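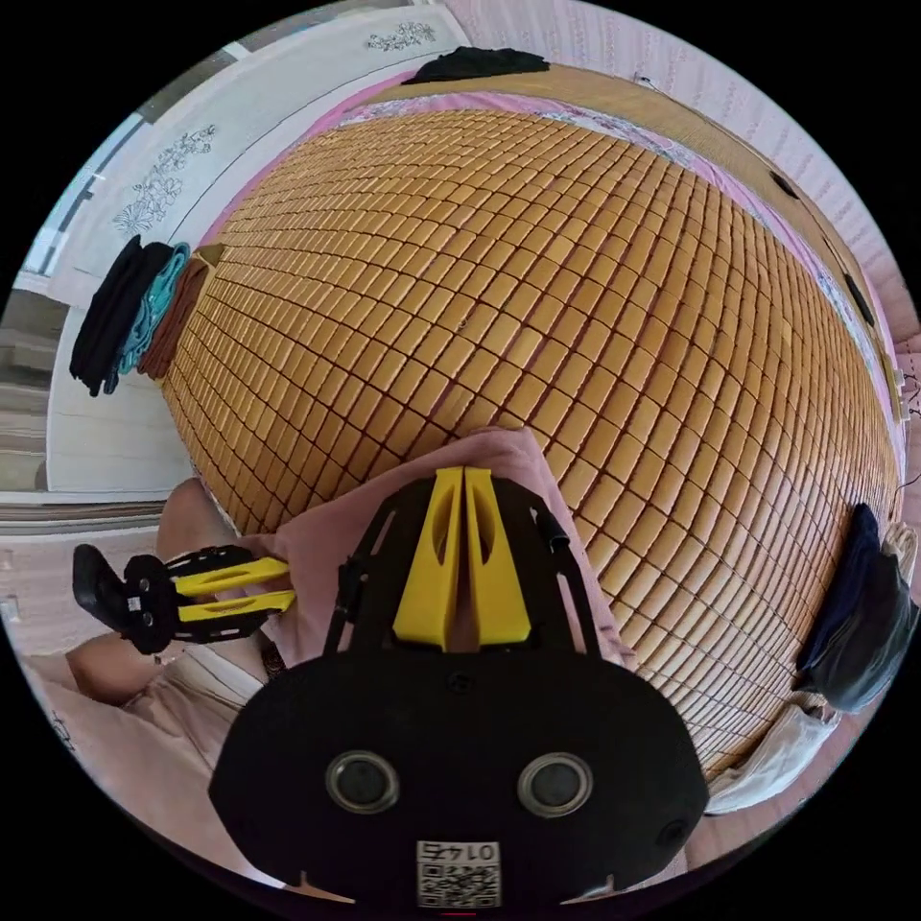 Les habits pliés sur la natte en bambou, côté armoire blanche.

Compte rendu de la réunion de maisonnée, mars

Présents : Sumathi, Padmavathi, Urs, Ajith et moi (Derek, c'est mon tour de prendre les notes, soyez indulgents !). Début à 18 h, avec du thé.

Le linge, d'abord. On en a parlé longtemps, beaucoup trop à mon goût. Padmavathi plie tout sur le lit de la chambre rose et elle voudrait que chacun vienne chercher ses affaires le soir même. Accordé. Urs demande si on peut tout laisser dans le sac gris : non, ça froisse (Sumathi a été très ferme là-dessus).

La natte : Ajith la trouve trop dure sans rien dessous, moi je dors très bien dessus. On la garde jusqu'à l'été et on en reparle. Le drap rose à bordure fleurie reste dessous.

L'armoire. Deux étagères à libérer, Sumathi s'en charge avec moi. Les vêtements sombres iront en bas, les pulls en haut, et on ne touche pas aux dessins de fleurs, tout le monde les aime bien !

Divers : l'ampoule de l'escalier, Urs la change. Cagnotte lessive, 25 euros, à remettre à Ajith.

Fin à 18 h 45.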